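Coat lining, round two

Quick one tonight, dinner's in the oven and I've got 52 minutes. Well, less now.

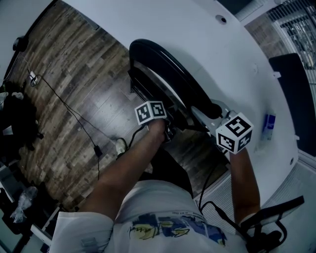
So the Puletti coat. Sleeves are in. Lining is not. I cut the back lining without the pleat — read the instructions twice, still did it — and now there's no ease across the shoulders at all. Recut tomorrow if I can squeeze it out of what's left. It's the rust viscose from Drevby, slippery as anything and frays if you look at it. French seams? Too bulky at the armhole I think. Probably just overlock and move on.

Verna Esposito left a comment saying to bag it out by machine and leave the gap in the sleeve seam instead of the hem. Never tried it. Going to. Thankyou Verna!

Buttons still undecided. 3 big ones or go with poppers. Golshifteh says poppers, but she says poppers for everything.

Also need more interfacing, the cheap stuff bubbled on the left facing and I had to peel it all off again. Horrid job. Sticky iron, bad mood.

Want it wearable by Saturday, which is probaly optimistic. Hem by hand, in front of the telly.

Right, oven.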